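I spent most of Thursday evening with a library book of woodcuts by Angharad Jarman, and I have to tell you about it, even though I only meant to flip through it while the pasta water boiled. (The water boiled. Then it mostly boiled away. We ate toast.)

Do you know her work? I didn't. Ieuan Watkins mentioned her to me months ago and I nodded the way you nod when a friend recommends a band. I should have listened!
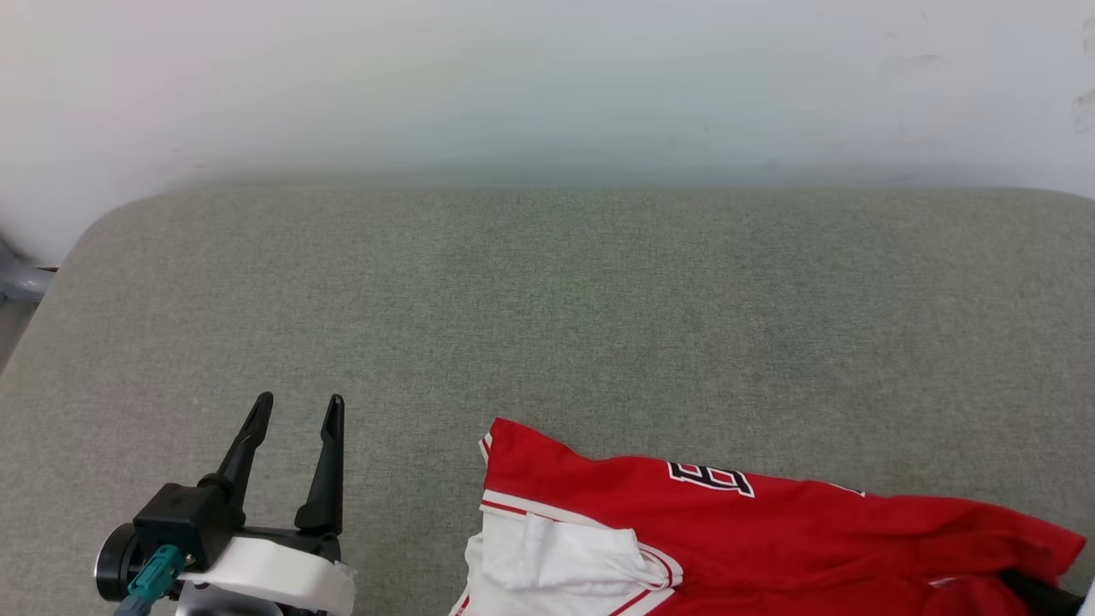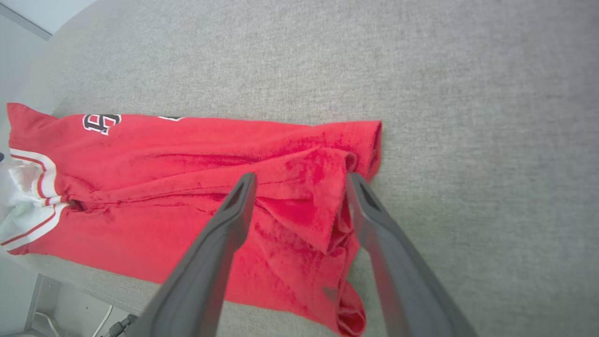
Gray upholstery in both, and the red shirt in both too.

So, the woodcuts. Jarman prints landscapes, mainly hills and sheds and the odd boat, and for years she printed them in black only. Then in the middle of the book, with no warning at all, you turn a page and there is a hillside in flat orange. Just orange and the white of the paper. I laughed out loud. The shapes are the same ones she's been cutting all along, the same leaning shed, the same three fence posts, and they feel like they've been plugged into the wall.

There's a short interview at the back where she explains it. She had been sharing a press with another printmaker, Pejman Kiani, and he left his ink on the slab at the end of the day. She hated wasting ink, so she rolled up her own block with whatever was there. That was it. She did the whole next series in other people's leftovers. She says, "I never chose a color that year. I took what was on the glass and then had to be good enough to deserve it."

I've had that last part written on an index card over my desk ever since. Had to be good enough to deserve it! I love that so much. I'm forever fussing over choices before I begin – which paper, which pen, which size – and by the time I've picked, it's ten at night and I've made nothing.

So I tried it. I called Cúc Từ, who teaches the evening linocut class I took last winter, and asked if she had any ends of ink she was going to toss. She gave me 2 tins with the labels rubbed off. One is a brown like strong tea and the other is a green I would never, ever have bought. It's the green of a hospital hallway. I carved a little block of the bus shelter on Powell, the one with the bent roof, and printed it in the green, and you guys, it's the best thing I've made all year. The bus shelter WANTED to be that green. I've done it in brown too and it just sits there looking sorry for itself.

I don't think this is a rule for everything. Hauke Weidemann (he does the big charcoal drawings I posted in October) read a draft of this and said it would drive him up the wall, because for him the choosing is half the work and all of the fun. Fair enough! He'll spend a week comparing blacks. His blacks are also a lot better than mine, so there you go.

But if you're stuck, try asking someone for their leftovers. Ink, yarn, tile, half a can of porch paint. Then make the thing you were going to make anyway and see what it does.

The Jarman book is the fat paperback with the boat on the cover, and my copy goes back to the library next week, so if you're local you can grab it after me. Skip the introduction, which is mostly dates, and go straight to the plates. I'm going to do the water tower next, in the green, until the tin runs out. If anyone has a dried-up, peculiar yellow they don't want, please write to me.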